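Clatberg swap shelf is back in March!

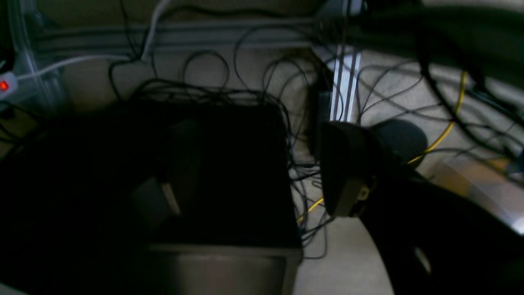
A black box with a small pale gray clip or tab.

We're so happy to bring back the swap shelf at the Mahama Street library! Last year 524 items found new homes (board games, cake pans, a whole set of encyclopedias), and this time we'd love to reach 2,000. Drop things off any Tuesday before 6 p.m. at the side door. Please tape game boxes shut, and label cords if you can. Come browse, even if you've got nothing to trade!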